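2019-12-07, workshop, evening

Oil trials for the floor samples, third page. The second page has coffee on it and I copied the numbers again at the back.

Today I finished the sanding of the oak pieces for the Stumov job. All went 80, 120, then 150 grit. On two of them I continued to 180 to see if the oil will sit differently. Last winter I was convinced that the finer sanding makes the colour paler, and Bogdan Krajewska was convinced it makes no difference under two coats. We never wrote it down, so we argue from memory. This time it is written.

Oils in the trial:

- Dulis, natural, the old tin. It has a skin on top, I cut it out and strained the rest through a stocking.
- Dulis, natural, new tin.
- Skernel, with white pigment. Needs long stirring, the pigment lies on the bottom like clay.
- Our own mix, linseed and a bit of wax, from the jar marked B.

I weighed the cloth before and after each piece, so that I know what stays in the wood and what stays in the cloth. The small scale was drifting again. I put the 300 g weight on it between the pieces, and when it did not show 300 I started again from zero. This happened twice, both times after somebody opened the big door, so I suspect the draught.

The new Dulis goes on easily and smells less. The old one is thicker and I had to push it. After wiping, the old Dulis looks darker along the open pores, but perhaps it is only the light by the bench. I will look again in the morning, near the window. The Skernel left a milky line where I stopped to answer the telephone. Lesson for the floor itself: one must not stop in the middle of a board. Two persons, one applies and one wipes, and the telephone stays in the office.

Blažena Slanina asks for a floor that does not shine. She repeated it in each letter. Her room has low winter sun from one side, and with this light any film finish will give a stripe. Pale boards hide scratches better but they also make less contrast between the rows, so the joints must be tidy. 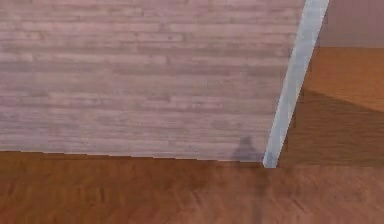
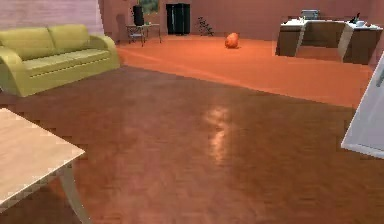 Bogdan read the page over tea and said that I worry too much about the shine and too little about the edges, as every oil goes dull in one season of walking, but the edges near the wall stay as we leave them. He also wants that we try the white pigment only in the second coat, with the first coat clear. I think he can be right about the second thing. I added one piece for it, number on the back in pencil.

Water test, started at 16.20 on the pieces oiled on the first day of this trial. One spoon of water on each, covered with a glass. After 30 minutes:

- old Dulis: no mark
- new Dulis: light ring, gone after wiping
- Skernel: ring stays, grain is raised a little
- jar B: soft mark, sticky to the finger, so not cured. I should not have tested it yet.

The heater was off in the night, this explains perhaps jar B. From now the heater stays on low and the oily cloths go in the bucket with water and lid, outside. Please, everybody, outside. I found one folded on the shelf next to the sawdust bag and I was not happy.

Order for January, to send to Châu: 800 sanding discs, mixed, the same as before but more of the 150 and less of the 80. The invoice from the last order says 1,769 and I cannot find what the transport was in it. Ask before we order again.

Still to do:

- second coat on all pieces, thin, and the wiping cloth changed for every piece
- chair leg test with felt and without felt
- write to Slanina that the samples come later, and ask which way she wants the boards to run, along the window wall or across
- find the lid of the Skernel tin. Now it has a plate on it.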